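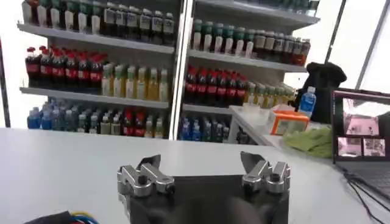
Nisov opens its online translation service to small museums

Sugden, Wednesday, June 9, 2021. The language company Nisov announces today that its service Filtell is open for small museums and local history collections. With Filtell, a museum can order translations of its wall texts, object labels and visitor leaflets, and can keep all language versions together in one place.

Until now the service was offered only to publishers. During the last year we received many requests from museums which have a few rooms, a small budget and visitors from several countries. For them a normal translation contract is often too large. A typical object label is short, but it contains names of tools, fabrics or old professions, and these words must be the same in the whole exhibition.

Filtell is now available in eight languages. Each text is translated by a person and read by a second person before it goes back to the museum. The smallest order is 300 words. If a museum changes one sentence in the original text, it pays only for this sentence and not for the complete page.
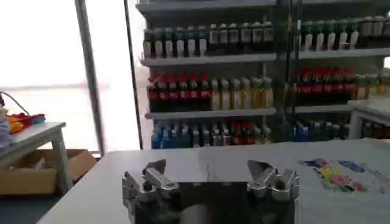

The first museum to use the service is the Nornanell collection of weaving and home crafts. It has ordered 200 labels and a children's leaflet of 2000 words. The labels were prepared together with a word list, in which the museum explains the parts of the loom and the local names of the patterns. This list stays the property of the museum and can be used again for later exhibitions. The new texts will be on the walls when the autumn exhibition opens in October.

Museums that wish to join can register on the Nisov website. After registration they can send one label free of charge, in order to see how the work is done and how the result looks. Large print versions can be ordered at the same time. Audio texts are not part of the service at this moment.

About Nisov

Nisov is a translation and editing company with its office in Sugden. It works for publishers, schools and cultural institutions. Filtell is its online service for ordering and storing translations.

Press contact: Nisov, Press Office, Sugden. Text samples from the Nornanell labels are available on request.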